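Minutes of the Quarterly Meeting, Ninska Records Artists and Releases Board
March 2026

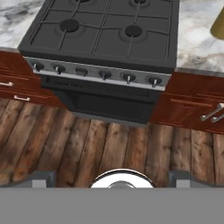

The Chair, Kyung-hwa Yook, opened the meeting and confirmed that a quorum was in attendance. The minutes of the previous meeting were approved with one correction, the track count for the Voren EP having been entered wrongly. The Chair then turned to the artwork for the Adeyemi album. Three proposals had been circulated in advance, and members had returned written comments on each. Ms. Igwe asked that the lettering be kept small. The Board agreed to proceed on that basis, and the designer is to supply a square version for streaming services.

Item 2. Adeyemi album

Ekaette Igwe reported that mastering was complete. The album will contain 15 tracks on the digital edition. The vinyl edition will omit the two interludes, as the third side ran long and the cutting engineer had advised against reducing the level. The Board discussed whether the interludes should be offered as a separate download and decided to leave the matter with the artist.

The release is set for June. The first single will be serviced to club promoters ahead of general sale, with the dub version held back for the second single.

RESOLVED: That a first vinyl pressing of 600 copies be ordered.

Item 3. Voren EP

Sales of the Voren EP stood at 1,407 downloads and 798 vinyl copies at the close of the quarter. Ms. Igwe observed that vinyl orders from overseas shops had been slower than hoped – postage was again given as the main cause. A repress was proposed and, after discussion, deferred to the next meeting.

Item 4. Remixes

A remix of the Voren title track has been received from Omico in two versions. Members had listened to both. The longer version was preferred for the vinyl, although the breakdown was thought by two members to run on too long. Ms. Igwe will ask whether an edit is possible. The contract is still unsigned and no announcement is to be made until it has been returned.

Item 5. Label night

The Chair reported that the venue had offered a later closing time at a higher hire charge. The Board was not willing to accept the charge as quoted. The running order was left open apart from the closing set, which will be played by Adeyemi.

Item 6. Other business

The mailing list form on the website has been rejecting some addresses. The Chair will raise this with the web host.

There being no further business, the meeting was adjourned.

Filed under: Label News / Board Minutes / Vinyl

Comments (3)

dubplate_dan
Please repress the Voren. My local shop sold out and won't say if more are coming.

Marisol
Any chance of the interludes on a 7 inch?

lowpass
Longer Omico version please, leave the breakdown alone!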